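Why does wood have lines?
June | By Noemi Donati
64 shares

A tree grows a new layer of wood under its bark each year. Spring wood is pale. Summer wood is darker.

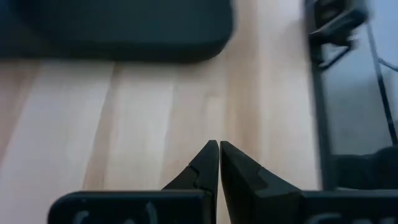 Cut across the trunk and the layers are rings. Cut along it and they become long lines, called grain.
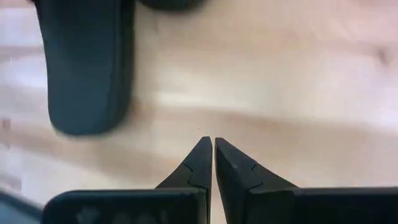

Ultan Fahy asked whether a knot is a hole. It is the place where a branch grew.

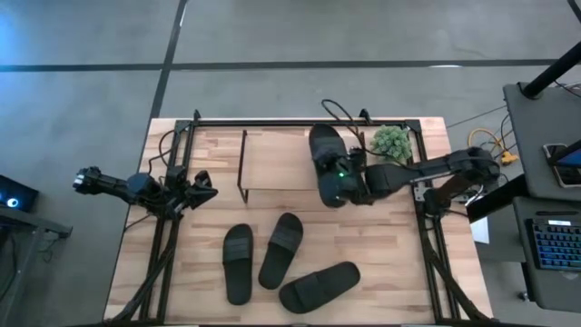
Wood splits most easily along its grain. Joiners often glue strips side by side to make a wide top. The blond tabletop here is made that way.

Cork is bark, so it has no grain like this. 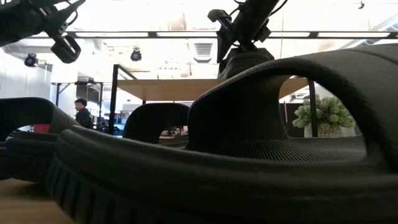

A sandal with a wide strap.

2 comments
Anathi: I counted 59 rings on a stump!
Jacobus: Do palm trees have rings?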